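4. The table, the trays and the calculator

I promised in the introduction that I'd get to the table itself, so let me do that before we go into the sorting rules. Most of what I've read about small-parts sorting at home or in community workshops treats the surface as a given. You get a line saying "participants worked at a table" and then it's straight into the error counts. I did exactly this in my first draft, and Tharindu Munasinghe wrote "what table???" in the margin with such force that the pen went through to the next page. Fair enough!

So, the setup. All 19 sessions used mixed hardware from the donation jars at the Dramley repair room. People in Dramley and over in Irnness hand these jars in when they clear out a garage or move house, and what's inside is whatever was in there: bolts, nuts, washers, rings, picture hooks, the occasional earring back. We emptied 16 jars over the course of the study and ended up with 1238 pieces that we were willing to call hardware. The leftovers (two buttons, a baby tooth we really hope was a baby tooth, a lot of grit) went into an envelope and aren't in any of the tables.

4.1 Why a patterned surface

The covering was a pale mat with a leaf and flower print. We picked it because it looked like the oilcloth that half the kitchens in town seem to have, and kitchens are where most people told us they sort this kind of stuff. I'd worried that the print would slow everybody down. A small silver washer on a plain dark cloth is easy to spot, and the same washer on a background full of stems and petals has a lot more going on around it.

What we heard was more mixed than that. Black pieces gave people no trouble on the mat. They could reach for a bolt while looking at something else. Silver pieces were another story, especially the thin rings, and a few sorters started patting the mat with a flat hand to find strays, the way you'd feel for crumbs. Adom Ofori, who ran most of the August sessions, started marking "pat" on his sheets, and we kept it as a code (see the coding list in Section 3). Pats came mostly near the end of a session, after the main heap had gone down and people had stopped trusting their eyes.

I want to be careful with this, because we never ran a plain-surface condition. We talked about it and then ran out of jars. All I can say is that the sorters who mentioned the print (and plenty did, usually to say it was pretty) also tended to be the ones who patted. That could be the print, or it could just be careful people noticing things.

4.2 Heaps, trays and where people put them

Our instructions said nothing about where the trays should go. You got a heap, you got trays, and you could move anything you liked. I'd expected the trays to end up right up against the heap, since every extra inch is an inch you carry a nut across. Instead people left a gap. When we asked, the answers were pretty consistent: you need somewhere to push things. The gap is where a handful gets spread out so you can see what you've got. One sorter called it the porch, which stuck, and I'll use it from here on.

The porch turned out to be the busiest bit of the table. Pieces would come off the heap, sit on the porch, get nudged into little families, and only then go into a compartment. Some pieces went back to the heap, which drove Adom up the wall because his sheet had no column for it. (It does now.) A sorter with no porch had to decide about each piece while it was between their fingers, and those sorters asked us more questions of the "is this the same as that?" kind.

The divided tray with six sections was the favorite by a long way. I had a nice theory about six being the number of families people naturally see in a jar of hardware, and I held on to it until Tharindu pointed out that people with a different number of families simply made them fit. They'd double up, nuts in with rings, say, or leave a section open for "don't know." The don't know section filled up faster than any other in the early sessions. I've come to like it a lot. When there was no spare section, the don't-knows got pushed into whichever family they looked most like, and those were the errors we found afterward in the checks.

Bolts usually went first. They're big, they lie on their sides, and you can tell two of them apart without picking them up. Nuts came next, and rings and washers last, which makes sense if you're working from easy to annoying. A couple of people did it backward on purpose - get the fiddly stuff done while you're fresh - and I wish I had enough of them to say whether it helped.

4.3 The calculator

We didn't plan for the calculator to be interesting. It was there so that sorters could add up their compartments at the end, and the first one that came to hand was bright yellow. Phones would have worked just as well, but phones bring messages with them, and we'd already lost a chunk of one pilot session to somebody's group chat about a lost cat.

What we noticed is that the calculator claimed a spot. Once it was down, people sorted around it. It never got treated as part of the porch, even if it was sitting in the handiest place for one, and hardly anyone moved it more than once. A few sorters tidied it, though, squaring it up with the edge of a tray before they began. It worked as a kind of fence post. Strays that rolled up to it stayed there, and people knew to look along its edge before they declared themselves done.

I realize this sounds like a lot to hang on one calculator. But think about your own kitchen table for a minute, and the one mug that everything else has to go around. Objects that aren't part of a task still shape it, and if I were doing this again I'd write down the place of every last non-hardware thing at the start of a session.

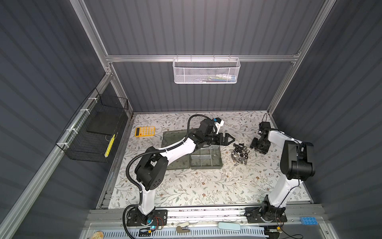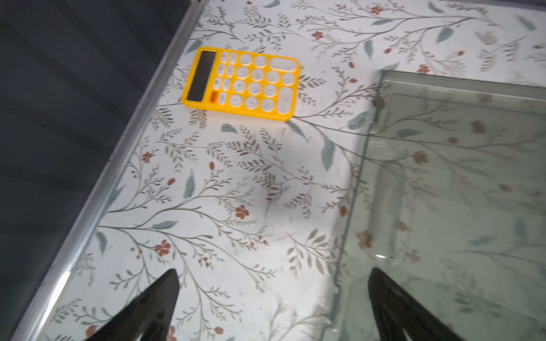

Figure 6. Hardware and trays on the leafy mat (first picture), with the black hex bolts at the upper part of the heap and silver nuts and rings below them; the yellow calculator on the table (second picture).

4.4 What the pieces themselves were like

Figure 6 gives you the general flavor of the material, and I'd ask you to keep it in mind for the next section, where everything gets boiled down into families and codes. Boiling down hides how alike a lot of this stuff is. Two nuts can differ by a hair across the flats and belong on completely different bolts. Pick one up and you might feel it, leave it lying and you've got no chance.

We let people test a nut on a bolt if they wanted. Some did it constantly, and some never did it once, and I couldn't find a pattern in who did which. Age didn't explain it. Having worked with tools didn't explain it either, which surprised Adom, who used to fit kitchens for Wanigasekara and tests everything. My own hunch is that testing is partly fun. Spinning a nut down a thread is a nice feeling, and a long session needs a few nice feelings in it.

Rings were the problem family throughout. We used "ring" as a catch-all for anything flat or round with a hole and no thread, and our sorters split that up in ways we hadn't seen coming. There were people who sorted by the size of the hole, people who sorted by the outside edge, and one very patient man who sorted by sound, dropping each one an inch onto the tray. We scored all of these as correct provided the sorter stuck with their own rule. Purists may object, and a reviewer already has.

4.5 Loose pieces at the edge

One last thing before the rules. Nearly every heap grew an edge of loose pieces, the ones that had slid off or been brushed aside while somebody was after something else. At first we treated these as noise. Then we noticed that sorters gave them a different kind of attention. A piece inside the heap was one of many, and a piece at the edge was that piece, the one by the blue flower or wherever it happened to be, and it often got named out loud. "I'll come back for you." We heard that one enough that it's in the transcript appendix under its own heading.

Did they come back? Mostly, yes. The edge pieces that got missed were the ones that had drifted toward the sorter's own side of the table, right under their wrists, where you don't look. We now ask people to lean back and check their lap side before they stop. Tharindu added this to the session sheet on 28th November, so it applies only to the follow-up work with the Hurnmont group and none of the counts reported in this paper.

With that in place, we can move on to how the families were decided, and what we did with the pieces that two checkers couldn't agree on. There were more of those than I'd like, and nearly all of them were rings.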